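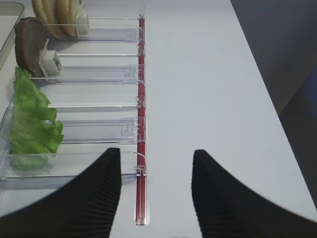

Ollance: A Countertop Rack for Burger Ingredients

Final project report
Nerea Aranda
April 18, 2018

Summary

Ollance is a clear rack that keeps burger ingredients standing on edge in separate lanes, next to the tray where the burger is put together. The project started from a problem at Brunet, the student-run lunch counter, where ingredients are kept in stacked tubs and the person making the burgers has to lift one tub to get at another. I designed a rack to replace the tubs, made one full-size version, and compared it with the tubs over 40 orders. The rack was quicker for buns, patties and cheese. It was not quicker for lettuce. Total spending on materials was $78. 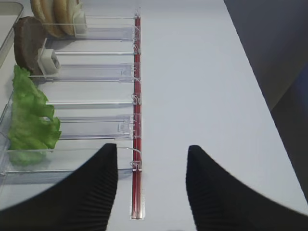 Department of Product Design, Kitchen and Workspace Studio

1. Background

I worked at Brunet for one semester before starting this project. The counter is narrow and there is one place to stand. Buns go in a bag at the back, and everything else goes in tubs. At noon the lids come off and stay off, and the tubs get moved around until they end up in a different order from the one they started in. New staff ask where the tomato is.

The brief I wrote in August had these requirements:

Every ingredient has to be visible without lifting anything.
The order of the ingredients must stay the same through a shift.
One piece can be taken without touching the piece behind it.
The rack comes apart for washing and goes back together without tools.

I looked at two products before drawing anything. The Celtlow is a set of steel pans in a frame, which solves the order problem but still stacks food flat, so slices stick together. The Timik is a vertical tube dispenser that works for one size of round item. Neither would take a lettuce leaf.

2. Design

Standing the food on edge came from the way records are kept in a crate. A slice stored this way shows its edge to the person working, and there is room to get hold of both faces.

The rack is clear acrylic. Lanes run side by side across it, divided by thin rods and panels. The lanes end at a long red channel, and clear clips hook over the channel to hold the lane ends in place. I chose red so that the edge of the rack would stand out on a white table, where clear plastic is easy to miss. In an early version the channel was clear too, and people kept knocking it with their wrists.

Each lane has a pusher, which takes up the space left over and keeps the food upright. For the thicker items I used a white block. The first blocks were solid and too heavy, so I changed to a hollow center. A clear upright plate does the same job where the food is softer or wider.
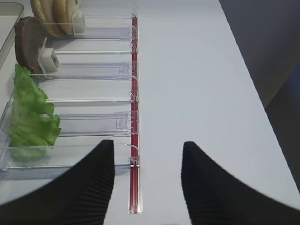 Figure 1. Rack with its lane ends clipped to the red channel. Bread is in the top lane, followed by the meat patty and the lettuce.

Lettuce was the difficult one. A whole leaf is wider than a lane, so it spreads over into the next one. I tried a deeper lane, but the leaf folded down into it and had to be dug out. In the end I let the leaf take up the space it wanted and moved the next ingredient farther along.

3. Testing

There were 15 testers, most of them from the studio and a few from Brunet. Each one filled orders from a printed card, first with the tubs and then with the rack, or the other way around. Half of the 40 orders were done with each setup. I timed from the moment the card was turned over to the moment the last piece was on the tray.

The tray was the one already used at the counter, cream inside with a metal rim, with a sheet of white paper laid in it. I kept it in the same spot for both setups. Rack sections stood to the left and right of the tray, the left one turned at a slight angle.
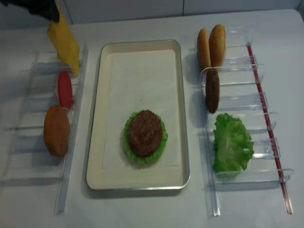
Figure 2. Building on the lined tray: patty on lettuce, with a cheese slice held above the rack.

4. Results

Buns and patties gave the clearest difference. Testers took them from the rack in one movement, and with the tubs they often needed a second try. Cheese was also better on edge, as long as the slices were kept a little apart. When two slices touched they came out together, and this happened with the tubs as well.

Tomato slices leaned over in the lane once the row got short and the pusher had not been moved up. Testers who moved the pusher after each piece did not have this trouble, but only 3 of them did it without being reminded.

Lettuce took the same time either way. Two testers said they would prefer it in a bowl.

For washing, I took the rack apart and put it back together in the Brunet kitchen. The clips came off easily. The rods are all the same length but the panels are not, and I got two of them in the wrong places.

5. Changes for a second version

Mark the panels so that each one can be matched to its slot.
Make the pushers follow the food without being moved by hand. A light spring would do this, but it has to be washable.
Round off the notched tabs on the plates, which catch on a dishcloth.
Offer the rack with one wide lane at the end for lettuce.
Add a non-slip strip underneath.

The drawings and the timing sheets are in the studio folder under Ollance. Brunet has asked to keep the rack until the end of the semester and will note down any cracks in the acrylic.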